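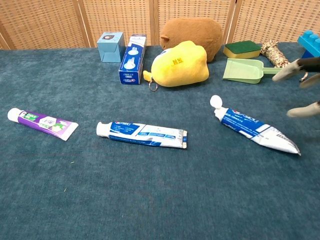 A cell that picked well in August and misses tubes in March, the line lead at Sedthorpe wrote in the shift log, has usually had its fingers changed and its numbers left alone. Much of this chapter concerns those numbers: where they are kept, how they are measured, and when they have to be measured again.

Chapter 3
Setting Up a Two-Finger Gripper

A toothpaste tube makes a good test part. The cap end is stiff and round, the crimped end is flat, and the body between them changes shape as it is squeezed. A gripper set for the cap will be set wrong for the crimp. Three tubes laid at different angles will show an error in wrist rotation that a single tube can hide.

The gripper has two fingers. Before any picking is done, three values must be entered in the controller: the open width, the closing force, and the tool offset, meaning the distance from the wrist flange to the fingertips. The Zirkier controller used in our exercises stores all three on one page, under Tool. The Agyeman controller splits them, and the offset is found with the arm settings.

Set the open width first. For the tubes in this chapter, use 70 mm. Next, set the closing force to level 2 and grip a tube at mid-body. If it slides when the arm lifts, go up one level at a time. Stop when the tube holds — a higher setting will crease the body and push paste toward the cap.

The offset takes longer. Lower the closed fingers until a sheet of paper just drags between the tips and the table, then read the height. Carpeted tables need extra care. The pile gives under the tips, and readings taken on it come out low. The Cirham worksheets call for 11 readings at different spots, with the highest and lowest thrown out.

Fingertip pads wear at the inner edge first. Check them with the power off and the fingers open. Replace both pads together, even if one still looks sound, and then measure the offset again.

Section 3.1 covers mounting the fingers and tightening the screws.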